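Drirnex moves mouse packing to a single box size

13/02/2018

Drirnex has changed the way it packs wired mice for return and resale at its Dralberg site. From March, all units will go out in one size of plain cardboard box with a hinged lid, replacing the padded bags used until now. The first order is for 3,000 boxes, supplied flat by Vlachou in bundles of 50.

The packing order is fixed. The printed sheet goes in first, flat on the base. The mouse is placed on the paper and the cable is coiled loosely beside it. Cable ties are no longer used. Oranuch Kaewmanee, who runs the packing section, said tight ties had left kinks near the plug on 67 units checked last year.

"A loose coil takes up more room, but the box has the room," she said.

Closed boxes are stacked on their bases and loaded 40 to a carton. Labels go on the lid, clear of the side tabs.
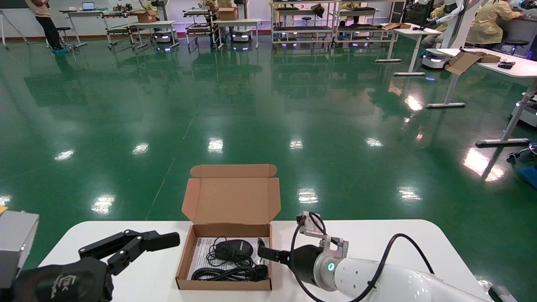

Can the old padded bags still be used for returns?
Customers who have one may use it until the end of March. After that, the Selano returns desk will send out a flat box with each returns label.

Keyboards and headsets will stay in their present packaging.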